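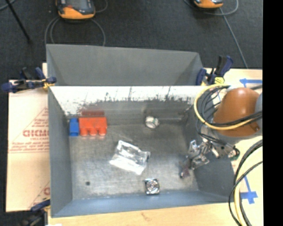 Blue and red-orange blocks in the corner of a well-worn metal bin.

About Wama

Welcome, and thank you for stopping by! Wama is a small neighborhood toy library and play school on the ground floor of the old Mohamedi bakery, and if you have ever walked past on a rainy morning and wondered why there were so many strollers parked under the awning, well, now you know.

We started out with one shelf. It stood in the back hall of the Jondo Street laundromat, and the idea was simple enough that it fit on an index card taped to the side: take a toy home, bring it back when your child is done with it, and tell us if a piece goes missing. That first shelf held 26 toys, most of them from our own closets, and within a month we had a waiting list for the marble run. (We still have a waiting list for the marble run. It is a different marble run, but the feeling is the same.)

Today the library lends 1120 toys, games and puzzles to 200 member families. Some are brand new, many are older than the parents who borrow them, and a good number have been glued, sanded, re-strung or re-stuffed at our repair table, where you are always welcome to pull up a stool. We don't mind a toy that shows its age. A puzzle with a chewed corner still goes together, and children seem to like finding out that somebody was there before them.

The play school came later, mostly because families kept staying after they had picked out their toys and we kept running out of floor. We now hold morning sessions for children from two to five, with one grown-up for every 6 children, and the day is looser than you might expect from the word "school." There is a snack, there is a story, there is a good long stretch outside in the yard when the weather lets us, and the rest of the time the children build, pour, dress up, argue, make up and build again. We read the same book four days running if that is what they ask for.

Our neighbors have been kind to us from the beginning. Grudov Hardware down the block sells us paint and hinges at cost and saves their sturdy cardboard boxes for our December fort week, when the whole front room turns into tunnels and it takes twice as long to find anybody's boots.

Membership is paid by the year and works on a sliding scale - you choose the amount that suits your household, and we don't ask for paperwork. Members may borrow up to four toys at a time and keep them for three weeks, or longer if no one else has asked. Please wipe things down before you return them, and please don't lose sleep over a broken wheel. Tell us at the desk and we will add it to the repair pile.

The library desk opens at 9:30 in the morning and closes at 4:00. If you would like to see the play school before signing up, come by after snack, which ends at 10:15 or so, and bring your child along. Ring the lower bell. The upper one belongs to the dentist.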